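Skivton Furnished Office, Brick Room
Parsa Building, second floor

Product reference: Office Room 19
Available to: small firms, project groups and visiting staff
Managed by: Prilarel Office Services

General

The Brick Room is let as a furnished office, by the day, by the week or by the month. It is the largest of the rooms Prilarel manages in the Parsa Building and the only one in which the original masonry was kept in view during the refit. The remaining rooms on the floor are plastered throughout and are described on their own pages.

The room is supplied with tables, chairs and lighting. Tenants bring their own computers, telephones and stationery. Tables may be rearranged within the room but are not to be moved into the corridor or exchanged with those of other rooms.

Walls and ceiling

The brick is exposed on the lower part of the back wall, with a white painted section over it and a thin ledge dividing the two. The ceiling is white, with a beam and fluorescent lighting. The bricks run from red through brown to a paler pink, and the mortar is light in color.

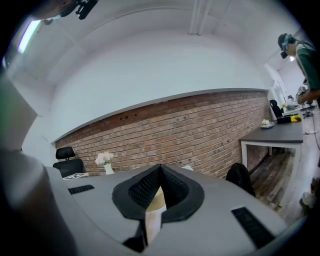 Brick Room, back wall, with office chair at left.

Nothing may be nailed, screwed or glued to the brick. Notices and charts may be fixed to the painted section with the removable strips supplied at the reception desk, and must be taken down at the end of the letting. The ledge is narrow and is not intended to carry books, plants or equipment.

Seating

The standard chair is black, with a tall backrest and a padded headrest. Additional chairs of a simpler pattern may be requested for meetings at no charge, subject to what is in store on the day. Requests should reach Soudabeh Jalali by noon on the working day before they are needed.

Chairs are inspected every May. A chair found to be faulty between inspections should be turned to face the wall and reported, and a replacement will be brought up the same day where one is available.

Table surfaces

Printed sheets, drawings and work in progress may be left on the tables overnight during lettings of five days or longer. On day lettings the tables must be cleared by closing time. Cleaning staff do not move papers -- a table with papers on it will be left as it is and cleaned at the next opportunity.

Cutting, gluing and painting are permitted only with a protective mat in place. Mats are kept at reception.

Personal articles

Bags, coats and other fabric articles may be kept in the room during working hours. They should not be hung from the light fittings or placed where they obstruct the door.

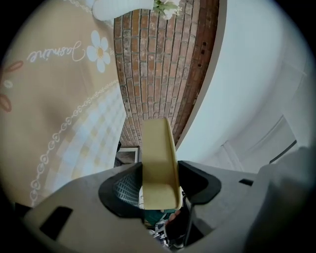
Articles left behind after a letting are held for 19 days at the reception desk and then passed to the lost property office at Flanham. Tenants wishing to reclaim an article should give the room number, the last date of use and a short account of the article, including any name or printing on it. Homa Nikzad keeps the register and can be reached during office hours. Food is not held.

Charges

Day letting: 52 per day, heating and lighting included
Weekly letting, Monday to Friday: 49 per day
Monthly letting: by written quotation
Extra table: 5 per letting

A deposit equal to one day's charge is taken on all lettings and returned after the room has been inspected. Marks on the brick are charged at the cost of cleaning -- this applies to tape residue as well as to paint and ink.

Terms of use

The tenant named on the agreement is responsible for the conduct of all persons admitted to the room. Keys are signed for individually and may not be copied. The room may be entered by building staff for repairs on one day's notice, or without notice in an emergency.

Subletting is not permitted. Two firms wishing to share the room should apply jointly, naming one of them as the account holder.

Inquiries

Viewings and bookings: Firouzeh Nazari, Prilarel Office Services
Accounts and deposits: Pouran Esfahani

Page revised 2003-09-27. Charges shown replace those in the printed Skivton list.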